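Ondunum Hand-Held Gripper Pair
Operator Guide, Section 4: Table Work and Handling Rules

This section applies to all recording stations at the Mullmont and Tratmont sites. Read it together with Section 3 (Cable Connection) before the first session of a shift.

4.1 Preparing the station

1. Clear the table of everything not named on the task card. Remove cups, tools and packaging from the work area.

2. Set the stand and the bowl on the far half of the table. The operator must be able to reach both without leaning over the front edge.

3. Place the small task objects to one side of the bowl. Do not place an object over a cable hole.

4. Check the brackets at the table edge by hand. If a bracket moves, stop and report it under code 11.

5. Pick up the grippers, one in each hand. Route each cable down its own side of the table. Cables must not cross the work area or each other.

6. Hold both grippers low over the front part of the table with the jaws pointing inward. Confirm that the plate on top of each gripper is not covered by a sleeve, hand or cable.
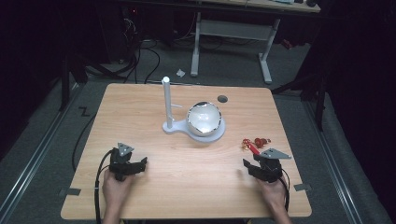

4.2 Working rules

1. Start every task from the position in step 6 of 4.1. Hold it for 2 seconds before moving.

2. Move one gripper into the bowl area at a time unless the task card calls for both. The idle gripper stays to the side.

3. Approach the bowl from above or from the front. Do not push the bowl with the linkages.

4. Close the fingers slowly. The pads should meet the object flat. If they meet it at an angle, open, back off and repeat.

5. Do not squeeze past the point where the object is held. Extra force wears the foam and can bend thin objects.

6. Keep fingers of the free hand away from the linkages. They are a pinch point in both directions of travel.

CAUTION: Never hang a gripper on the stand. The pegs are not rated for its weight.

NOTE: Polished metal reflects nearby objects. When reviewing a recording, do not log a reflection as an object in the bowl. Check the table beside the bowl first.

4.3 Pad inspection

Inspect the pads every 30 tasks. Bring the fingers close together and look along the gap, which should be even from top to bottom. Replace both pads if either one is torn, loose or rounded at the corners. Use Marinho replacement pads only, and enter the change in the station log.

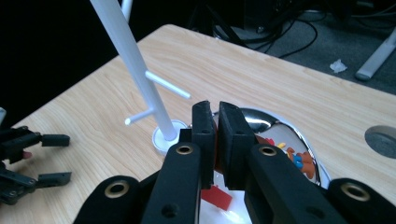
Tratmont, 9 September 2020

Change notice to Section 4, issued by Fionnuala Ó Riain, Station Safety

The following changes replace the August text.

4.2, rule 2: "may" is deleted. The idle gripper stays to the side in all single-gripper tasks.

4.3: An operator who has worked 90 minutes without a break must put both grippers down before the next inspection. Inspections done at the end of a long session have missed loose pads.

Printed copies of the earlier text are to be removed from the stations. Questions about this notice go to the shift lead.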